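July — sim bench, Pimmont cell, notebook 2

Started 9:40, second pass on the pre-grasp rules. Goal is one page everybody on Druvent can follow before we log any more episodes. Right now each of us has their own habits and the logs don't compare.

Went through 94 episodes from the last batch. Kept 66. Most of the rest thrown out for the same thing: fingers already partway closed at step one. Not a policy fault, it's us starting sloppy.

Rules as they stand:

Gripper fully open at reset. Check the joint value, don't eyeball it.
No contact with any part at reset. Finger to part gap goes in the log.
Wrist view on before the arm moves, not after.
Speed cap 60 percent until first contact, then the slow profile.
Any hand edit to the part pose = new episode number. No exeptions, me included.
Texture and light settings saved with the seed.

That last one came out of the Jundholm tests. Same seed, different table texture, and we lost most of a morning thinking the planner was broken. Write it down every time.

Part rotation — Du spec says square to the table for the baseline set. I want rotated starts in there too, otherwise the check tells us nothing about approach angle. Put both in, tag them seperately. Ask before changing the spec file, it's shared.

Wrist view at reset, rotated set:

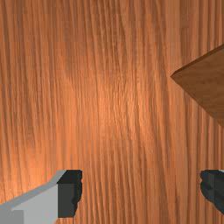
Reset check, gripper open, board at an angle upper right and clear of both fingers. Bright patch on the table near center.

Glare: want a rule for it but don't have a number yet. For now, note it in the log and leave the light alone. Don't fix it per episode or we're back where we started.

Open:
— does the gap rule need a minimum or just a logged value
— up to 2 retries on a missed grasp, or none? Leaning none for baseline
— who owns the reset script on the Pimmont side

Rerun the thrown out ones after lunch with the new reset. Old logs stay in the folder, do not overwrite.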